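Gellell Setlists
Data card, version 4
Last updated: 2020-06-13

Summary

Gellell Setlists is a table of songs played live by touring bands on the Holtia club circuit. Each row is one song at one show. The set covers 78 shows by 16 acts. It was built for work on song order, encores and how often cover versions turn up in a set.

Files

shows.csv – one row per show, with show ID, act ID, date, venue and town
songs.csv – one row per song played, with show ID, position, title and cover flag
acts.csv – act ID, act name, lineup size and home town

All files are UTF-8, comma separated, with a header row. Dates are year first. Empty cells mean the value is unknown.

Sources

Most rows were typed in from printed setlists kept by the Ronham venue archive. The rest come from tour diaries. Where a printed list and a diary disagree, the diary is used and the source column reads "diary". Solo tours by band members are entered as separate acts.

Fields that need care

position starts at 1 and runs through the encore without a reset. The encore column marks where the main set ended.

cover is true when the song was first released by another act. A solo artist playing songs from a former band is not counted as a cover.

length_sec is filled in for 18 shows only, all recorded at the Kotian room.

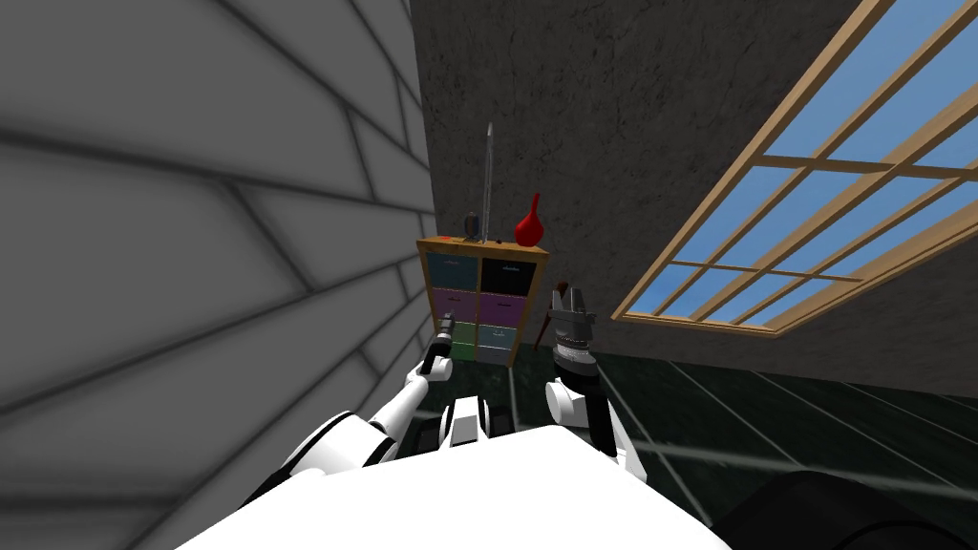
Medleys are split into separate rows that share a medley ID. Instrumental intros are kept if they have a title and dropped if they do not.

Known problems

Two acts changed their names in the middle of a tour. Both names point to the same act ID. Support slots are thinly covered, and festival sets are left out. Song titles follow the printed list, so spelling varies between shows.

Changes

Version 4 adds the February shows and fixes the encore flag on rows taken from diaries.

License

Free to use and share with credit to Gellell Setlists.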